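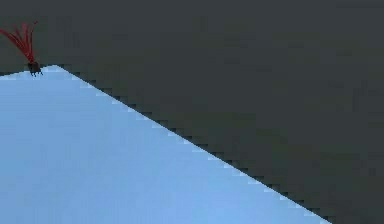 What does planning software do when the camera on a robot's wrist sees almost nothing of use?

A well-built planner falls back on what it already knows. It keeps a record of the objects it saw earlier, estimates how far each may be from its recorded position, and chooses the next view that is most likely to reduce that doubt.

That principle guides the work at Drustolis, a software firm that builds perception and planning tools for manufacturers of robot arms. Its main product, Grundell, takes in camera views and joint readings and produces a short list of safe motions. The firm does most of its testing in simulation, where lighting, clutter and camera position can be changed between one run and the next.

The present test library holds 323 scenes. Many are plain by design. Others are furnished like offices and living rooms, with windows, plants and cables, and these are the ones that have caused the most trouble for the perception team.

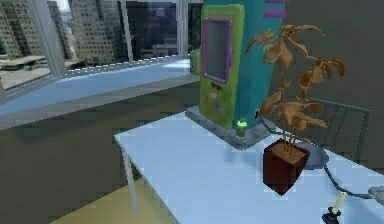
A simulated tabletop with a teal and green machine, a potted plant and a black cable.

Thin shapes remain the hardest problem. A cable that passes behind a pot may be read as two separate objects, and a planner that trusts such a reading may send the arm straight through the gap. Leaves raise a similar difficulty. Earlier releases of Grundell treated a plant as a solid block, and the arm would refuse any path near it. The current release stores foliage as a region of uncertain space. The planner may pass close to that region at reduced speed, but it may not enter.

Edges have also received attention. Low-resolution views turn a straight table edge into a row of small steps, and the early edge finder placed corners wherever the steps were strongest. The team now fits one line across the whole edge and checks the result against the table model. In internal trials, errors in the estimated table position fell by 18 percent.

Control is handled by a separate module named Nakpan. It receives the chosen path and divides it into short segments, and it may reject a segment that the arm cannot follow smoothly. Keeping the 2 modules apart was a matter of some debate within the firm. The arrangement adds a small delay to every motion - engineers put it at 8 milliseconds - but a fault can be traced to one side or the other without a full replay.

Replay itself has been improved. Butus, the firm's logging tool, stores each view beside the planner's internal map of the same moment, so that an engineer can see what the software believed as well as what the camera received. Failed runs are reviewed before any change is made to the code, and the scene in question is then added to the nightly tests.

Simulation has its limits, and the firm's published notes state them openly. Rendered surfaces are cleaner than real ones, and rendered cables do not always bend as real cables do. Every release must therefore pass a shorter set of trials on physical arms before it is sent to customers. The next release of Grundell is planned for December and will include a revised method for choosing camera views in crowded scenes. Support for arms with two cameras will follow in a later version.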